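Home | Guides | Arms | Grippers | Controllers | Support
Print this page | E-mail this page

4.2 Comparing two grippers in simulation

Do this before you bolt anything to a real wrist. Simulated fingers are free. Real ones come from Stalholm, in their own good time.

1. Load the Damgate room and pick the two-finger gripper from the tool menu.
2. Set the controller to Essien, profile 5. Profile 4 also works, if you enjoy waiting.
3. Raise the arm clear of the body and open the fingers partway.

Note: The on-board camera tilts with the torso. Level it in the View menu, or learn to live at an angle -- Randa Atallah has, and she wrote the menu.

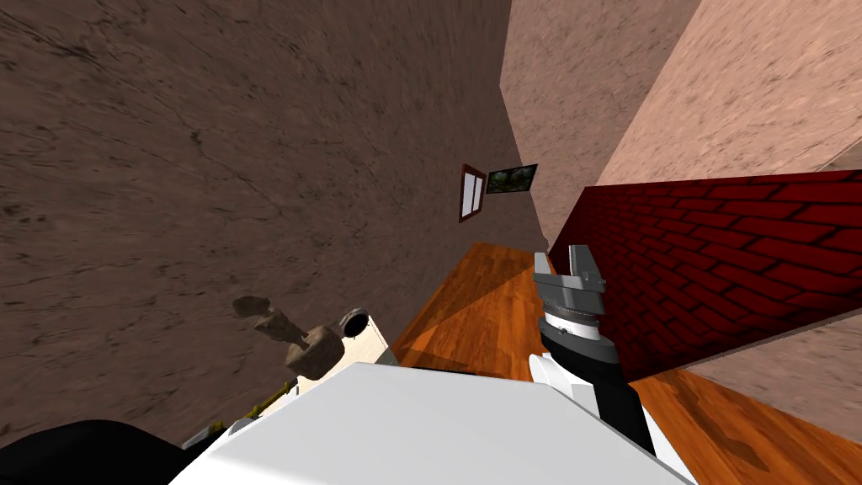 4. Run the grasp script for 148 trials. Leave the mouse alone.
5. Save the log, swap in the second gripper, and repeat from step 3 with the same seed.
6. Compare only the trials that both grippers finished.

CAUTION: Do not change finger force between runs. Yoga Mandagi once did, and the winning gripper was the one with the bigger number typed next to it.

Note: If the log stops at line 272, the disk is full. Empty it and start again at step 4.

Shares: 4 | Comments: 5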